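4. What "done" means on a two-arm bench

I have now spent the better part of a winter watching two black arms try to deal with laundry, and the question people ask me most at parties is whether they can do it yet. My answer has gotten longer every month. I used to say "sort of." Now I say it depends on who gets to decide when a towel is folded, and by then the other person has usually gone to get another drink.

So let me be a bit more careful about it here. In Section 3 we described the Stultelau task set, which Vibeke Bergmann and I put together from a survey of chores that people told us they'd hand off tomorrow if they could. There are 12 chores in the set. Half of them involve cloth in some way, and cloth is where most of our trouble lives. A cup has a handle and keeps it. A washcloth has a new shape every time you let go of it, and the policy has to find a corner all over again.

We ran 200 trials per chore, and each was scored by two people who didn't talk to each other first. Ye-ji Jeon wrote the scoring sheet (three drafts, much arguing over the word "neat"). A trial could pass, fail, or pass with help, where help meant that a person had touched the cloth or nudged the arm's target at any point. I'm stubborn about that third category. A lot of demos I've enjoyed over the years would land in it, and some of my own would too!

Figure 4 gives an idea of the working conditions. 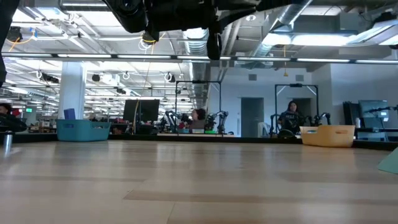
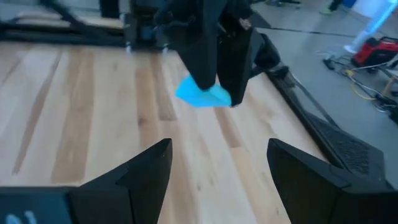
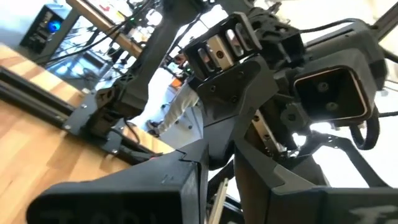 Figure 4. The room and the arms. Top: a wooden bench and the workstations beyond it. Middle: light blue cloth held between two gripper fingers. Bottom: an arm and its gripper close up.

Now for the numbers, which I'll take slowly. On single-layer pickups (one cloth, flat, nothing on top of it) the Gellulier policy did well enough that I stopped holding my breath. Kaj Bundgaard, who had bet me a lunch that it wouldn't, paid up without much grumbling. On crumpled cloth things went downhill. The first grasp was usually fine – the fingers would close on a fold and lift – but the second arm then had to pick a place to grab, and it liked to pick the same fold. You end up with two grippers holding one inch of fabric and the rest hanging there like a wet sock.

We tried the obvious fixes. Slowing the second arm helped a little. Lifting higher before the handoff helped more, and I'd recommend it to anyone who has the headroom. Retraining on 1,523 extra demonstrations, all of them starting from a messy pile, helped the most, though it made the policy oddly timid with flat cloth. It would hover over a perfectly good corner for about 6 seconds before going down. We still don't know why. Jordan Wainwright thinks the demonstrators hesitated over the piles and the policy picked up the hesitation along with the skill, and I find that pretty convincing, but we haven't tested it.

The non-cloth chores are less dramatic and I'll mostly leave them to the appendix. Moving small things from one basket to another is close to solved on our bench, as long as nobody changes the basket. Opening a zippered pouch is not solved. Wiping a surface sits somewhere in between, and the scorers disagreed about it more than about anything else, mainly over whether crumbs pushed off the edge count as cleaned up. Ye-ji says no. I grew up in a house with a dog, so I had a different view.

One more thing on speed, which we left out of the pass criteria on purpose. A person folds a hand towel while thinking about dinner. Our fastest clean fold took long enough that I could have done the whole stack. I don't think that settles the question, because a slow machine that works through the afternoon by itself would suit me fine. What would bother me is a slow machine I have to stand next to, and for the crumpled pile that is still what we have. Section 5 looks at how often someone had to step in, and at which point in the fold.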